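Skerkivside open house, Fri 24 July

We got to the Risthorpe plant just after the doors opened, and I'm so glad we didn't skip it for the beach. Skerkivside makes clear domed covers set in gray rings, and it has spent the past year handing the dullest parts of that job to robots.

Our group had 30 people in it, mostly locals, plus a few of us who will drive a long way to see a machine do anything at all. The tour starts in the packing room (fine, a bit long) and then you're out on the main floor, where the Hubmann line runs. There are five robot cells now, and 178 people still work at the plant, the same as before the first cell went in last November.

What I really wanted to know was how the work had changed. One of the operators told us she used to lift and turn covers all shift and went home with sore wrists. Now she looks after two cells, sets up the jobs and does the final check by eye - she says that part is harder than it sounds, and she likes it more. Another said he missed having someone across the bench to talk to. The cells are spaced well apart, and the old benches stood side by side. Fair point, and I was happy he felt free to say so with his boss standing there!

Training took 34 hours per person, all on paid time. Anyone can stop a cell, and they do. 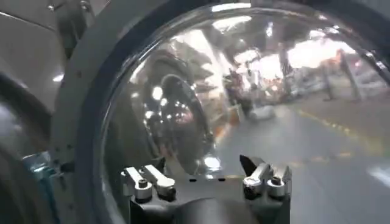
Gripper up close to one of the domes, with the hall reflected in the curve.

The last stop was Brakari, the staff canteen, which does a very good fish soup. Get there before noon if you go next year, and wear flat shoes. Parking is behind the north gate.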